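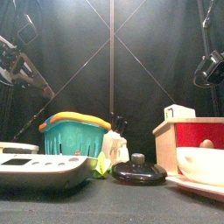 Housewares and Kitchen Supply – Member Discussion Board

Topic: Replacement schedule for shared kitchen items

moura_stores
The department proposes that all shared kitchens at the Tikholm and Zutov sites move to a fixed replacement schedule, beginning in February. At present each site orders when something breaks or goes missing, and the orders arrive here one at a time. Under the proposal, each kitchen would receive a standard set every 24 months, charged to its own site budget. Comments are invited in this thread.

zutov_second_floor
Our site does not support a fixed date. The kitchen on the second floor serves a small office and its items remain in good condition. Replacing sound bowls and pans on a calendar would be wasteful, and the storage closet is already full of older stock.

tikholm_facilities
Tikholm supports the proposal. We placed 7 separate orders last year for one kitchen, each with its own delivery charge and its own approval form. A single planned order would be easier to budget. We would ask that knives be left out of the standard set, as ours are sharpened under contract.

verau_annex
May the Verau annex be included? It is not listed in the proposal, although it draws on the same supply account.

moura_stores
Verau was left out in error and will be added. Knives can be made optional.
On the point from Zutov: the schedule could allow a site to decline its set in writing, in which case the allowance of 200 would carry over to the next cycle.

zutov_second_floor
A carryover is welcome, but it does not fully answer the concern. A site that must write in to decline will often forget to do so, and the set will be sent. We would prefer that sites opt in.

tikholm_facilities
We disagree. Opting in is what we do now under another name – the busy kitchens order late and the quiet ones do not order at all. The annual ceiling of 800 was passed at our site for exactly that reason.

verau_annex
Would a reminder one month before the order date be acceptable to both sites? The annex already does this for cleaning supplies.

zutov_second_floor
Acceptable, provided that the reminder lists what is in the set and that a reply by e-mail counts as written notice.

moura_stores
Both conditions can be met. A revised draft will be posted in this thread with Verau added and knives marked optional. The question of opting in or out remains open, and sites that have not yet replied are asked to state a preference.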